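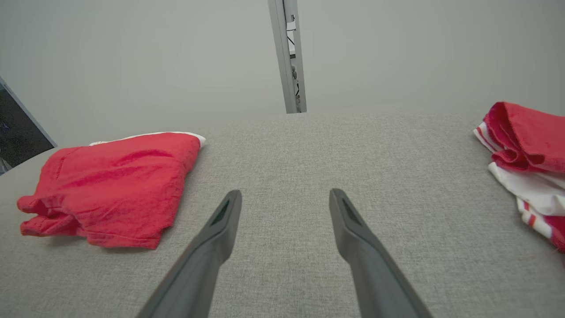

Wiki > Faults and Failures > Grippers > Phantom grasp

Search this wiki Go

Phantom grasp

A phantom grasp is what I call it when a robot decides it's holding something and it isn't. The fingers close, the software says "got it," and the arm carries a handful of air over to the drop spot and very politely lets go of it. Other pages on this wiki call the same thing a false hold or an empty carry. I've kept the older name because that's what was on the Prutlow bug sheet when I started, and half the links still point to it.

It shows up the most with cloth. A block or a can stops the fingers at a nice fat gap, so it's easy to tell full from empty. A single layer of dish towel is so thin that the gap with cloth in it and the gap without are nearly the same number (and if your fingertips are a bit squishy, good luck!). Two-finger grippers get it worse than suction cups in my experience, though suction has its own troubles with fabric, and those have their own page.

How it happens

Most simple setups check the grasp in one of two ways. Either they look at how far the fingers closed, or they look at how hard the motor is pushing when it stops. Both can fool you. Finger position drifts as the pads wear down, so a limit you set in January may be wrong by July. Motor effort goes up when the fingers press against each other, and to the software that looks a whole lot like pressing against a towel.

Then there's the table. If the work surface is covered in fabric, the fingers can come down a hair too low and pinch the cover. I've seen this one plenty. The check passes, and it really should pass, there IS cloth in the fingers! It's just the wrong cloth. The arm starts to lift, the cover tents up, and either it slips out with a snap or the arm trips its force limit and stops dead.

The Mamham run

The case people usually ask me about is the towel-folding trial we did at Mamham, using the Wututero control software on a bench with a padded cover. We ran 408 pick attempts. The log called nearly all of them good, and we were pretty pleased with ourselves until somebody sat down with the wrist video. In 17 of those "good" picks the fingers were empty the whole way across. In 13 more they had grabbed the bench cover first and let go of it partway up.

What made it a safety matter and more than a bad score was the next step. After a good pick, the arm switched to its fast travel speed, and the low-speed limit stayed off until the release. So on an empty carry the arm was swinging quickly over a bench where the towel was still lying, and a person's natural reaction is to reach in and straighten the towel. That happened 2 times. Neither person was touched, but I wouldn't want to lean on that. We stopped the trial and put the guard door switch back in the stop circuit, where it should have been from day one.

Fixes that helped

Checking twice did the most good. We check once at close and again after a short lift, with the arm holding still in between. A wrist camera is great for this, as a plain before-and-after comparison of the space between the fingertips catches most empties. We also started re-zeroing the fingers every morning by closing them on nothing and saving that number.

For the cover problem, we raised the lowest allowed finger height a touch and clamped the cover down tight along the edges. Picking at a fold or a rumpled bit helps too, so there's more to grab. A towel lying perfectly flat is still miserable and I don't have a good answer for it.

Fixes that didn't

Squeezing harder. Everybody tries it (I tried it for weeks). It wears out the pads faster and then your zero is off again. The Furnival add-on pads with the deeper grooves held cloth better once they had it, but they did nothing for telling full from empty, and loose threads kept getting stuck in them.

See also: Double pick; Slip during lift; Pad wear; Guard door switches

This page was last changed 2024-01-31. The section on suction cups got moved out, so if a link lands you here by mistake, try Fabric and suction.

Categories: Gripper faults | Cloth handling | Safety notes | Pages needing more sources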